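Home Printer and Scanner Tips from the Cendmont Workshop Page

Updated 3 April 2021

We love a printer that just works, and most of them will keep going for years with a little looking after! These are the habits we use at home and at the Tikdale repair bench.

Fan the paper first. Take a small stack, flex it, run your thumb down both long sides and square it up on the table. It takes seconds and stops most double feeds. Don't fill the tray past the line, even if two more sheets would fit (they always look like they would).

Print a color page every week. Inkjets hate sitting idle, and one small photo or a kid's drawing is plenty to keep the nozzles open. Kavinda Chowdhury left his alone from December on and needed six cleaning cycles to get magenta back. That's a lot of ink!
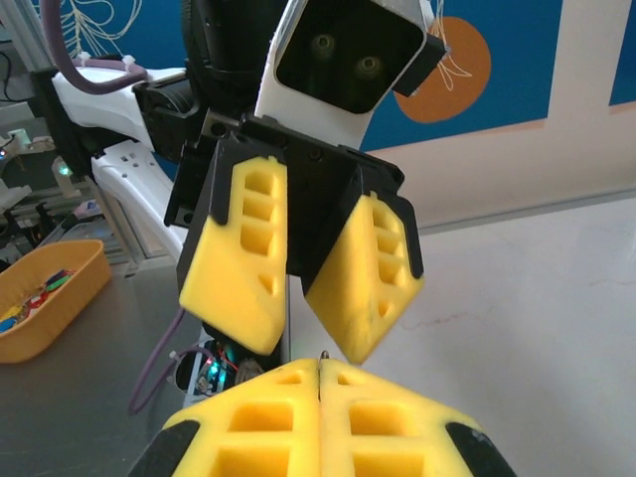 Jams and Streaks

Switch off and unplug before you reach in. Pull the sheet slowly with both hands, in the direction the paper normally travels if you can get at it. If it tears, fit the pieces together on the table so you know whether a scrap is still inside.

A thin line down every copy, but not on prints from the computer? Check the narrow strip of glass beside the main scanner glass. One speck of correction fluid there will draw a line on everything that goes through the feeder. A lint-free cloth, barely damp, does a lovely job.

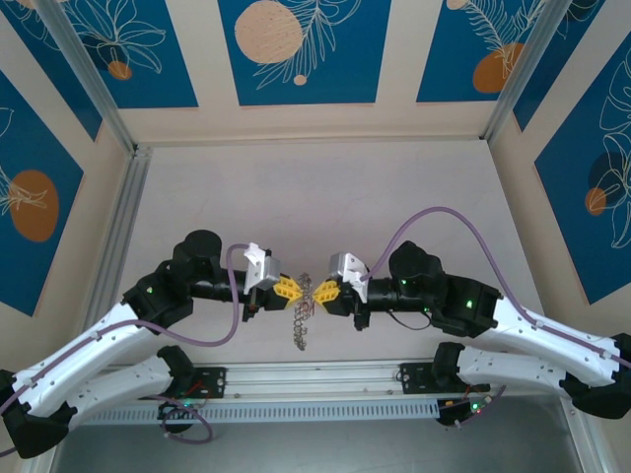 Two arms and a length of chain.

Feed rollers gone shiny? Wipe them with a cloth and plain water, turning them by hand as you go, and let them dry completely. Nhung Lã wrote in from Stullaswood to say this rescued a printer she was ready to recycle. Wonderful!

Keep spare toner flat, in its bag, away from the radiator.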